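I have now read three separate guides telling me to roll my jeans, and each of them promises I'll get "up to half my space back." Half of what space. The jeans are the same amount of jeans. A thread, because I'm annoyed and it's September and all the summer stuff has to go somewhere.

Background: I bought the Katik folding guide secondhand. It's a booklet and a set of stretchy bands. The booklet says denim should be "compressed from the cuff with intention." I have read that line several times and I still don't know what my intention is supposed to be. To fit it in the bin, I guess.

Step one in the booklet is lay the jeans flat. Fine. Step two is fold one leg over the other. Also fine, my mother taught me that and didn't charge. Step three is where they lose me, because you turn the waistband down before you start rolling and from then on the thing has a mind of its own.

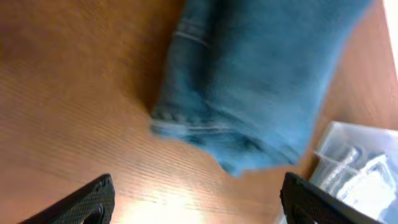
Do jeans take up less room rolled than folded? In a suitcase sometimes, because rolls fill the odd corners. In a square bin with a lid, a flat fold does just as well and you can stack on top of it.

I wanted to be fair, so I tried it the Katik way for 7 pairs before giving up. The thick ones come out like a loaf of bread. The stretchy ones behave, but the stretchy ones behaved before. Give me a method that helps with the stiff pair from years ago that stands up by itself.

Then there's the sock pocket thing, where you fold the waistband out, roll toward it and flip it over the roll so it holds itself shut. Works great on T-shirts. On jeans the flap is too thick and it pops back open when you put the roll down. The video for this has 1286 comments and I'd bet most of them are from people who stopped at T-shirts.

The other camp is the bin people. Clunanar sells a whole line of them and the pitch is that see-through sides mean you'll always know what's in there. What I know, looking through the side of a clear bin, is that there's fabric in it. Gray fabric. Some blue. Could be a shirt, could be a pillowcase.

I will say clear beats solid. I had solid ones for years and opened every one of them every time. Low bar, but it clears it.

My actual complaint about bins is that people fold everything beautifully on the table and then drop it in from above, and by the time it lands it's a heap with a lid. Soft stuff is the worst for this. All that work and it's crumpled along the bottom anyway.

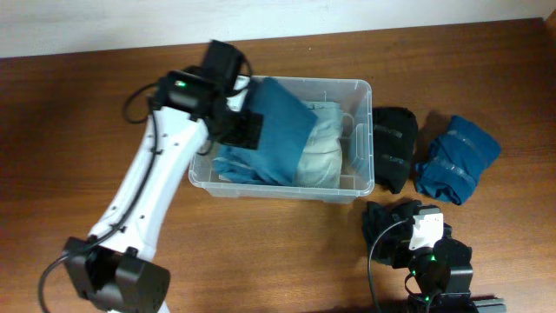

Ok but you're putting them in flat, that's the whole problem. Stand them on edge like files in a drawer and they stop slumping. I've done mine that way for 5 years and I can pull one out without wrecking the rest.

Fair, and a few of you said the same. My question is what happens when the bin is half empty. Files in a drawer stay up because the drawer is full of files. Take two sweaters out and the rest lie down like they're tired. The answer I keep getting is "buy a divider," and now we're shopping again.

Same with the bands, by the way. A band keeps a roll rolled, I'll give it that. It also means you now own bands, and you have to find them, and there's always one fewer than you need. I used hair ties on the last batch and they held the same.

I asked at Renaud (the housewares store, the big one by the highway) whether the fancy bands do anything a hair tie doesn't. I was told they are "gentler on the fibers." It's denim. People wore it in mines.

So what do I do now? Boring. Jeans folded flat, leg on leg, then in thirds, hem tucked toward the inside if I remember and showing if I don't. Light ones and dark ones next to each other on the table until I've got enough for a stack. No bands.
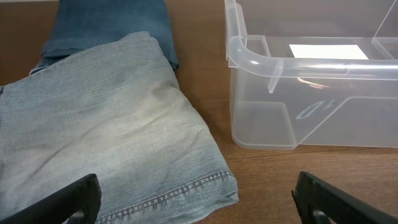 Filed under: Laundry & Storage

Continuing, since that label makes me sound like I know what I'm doing. Thirds is the trick if there is a trick. Halves leave you with something too long for the bin and quarters make a brick. Thirds with the fat edge facing out, so you can grab it.

And don't press the air out with your whole forearm. The booklet wants you to do this. It leaves creases across the thigh that you'll be wearing until November.

Sorting by color, I go back and forth. The booklet says by weight, Clunanar's little insert says by season, and a blog called Clavano that I otherwise sort of like says by "mood," at which point I closed the tab. I do pale with pale and dark with dark because that's how they came out of the wash. It's already sorted! Leave it alone!

Something else none of these guides deal with is old denim. It gets soft in the middle and stays stiff at the seams, so whatever you do, the seams decide where it bends. You can line up the legs as nicely as you want. The inseam has opinions and so does the hem.

Also the size thing. Every example in the booklet is one person's slim jeans, all the same cut. I've got 8 pairs and no two of them fold to the same width. A neat row assumes you bought the same pants over and over.
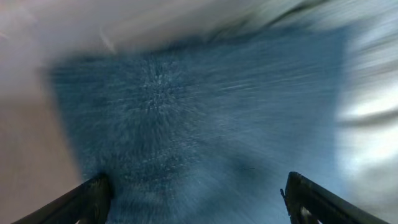
Which brings me back to the "half your space" claim. I packed the same bin both ways, rolled first and then flat. Rolled, the lid bowed a little. Flat, it shut. That's one bin in one bedroom and I'm not going to pretend it's science, but it's one more bin than the booklet shows you.

If rolling works for you, keep rolling. Backpack people especially, I believe you. I just don't believe it's saving anybody half a closet, and I'd like to see one of these guides try it with a winter pair, lined.

Katik set is going in the giveaway box, bands included. Keeping the hair ties. Towels next, and I already have a problem with what they're saying about towels.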